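Goklow Control Suite > Perception > Grasp Planning > Tipped Objects

4.3 Setting the approach for objects lying on their side

1. In the Planner tab, load the two-arm profile and set the rate limit to 2000.
2. Select the target in the object list and set Pose Class to SIDE.
3. Open the gripper fully before requesting a plan.
4. Set Approach to OPENING. The planner then aligns the fingers with the mouth of the cup.

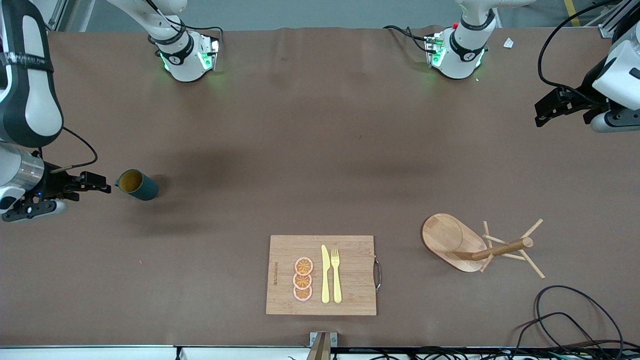 Figure 7. Right arm, fingers open and pointing at a mug on its side.

5. Press Preview. If the path crosses the other arm, lock that arm and plan again.
6. Press Execute.

NOTE: Timeout is in milliseconds. The default is 3000.

CAUTION: Do not change Pose Class while a plan is running. The arm stops with error 1837 and must be homed.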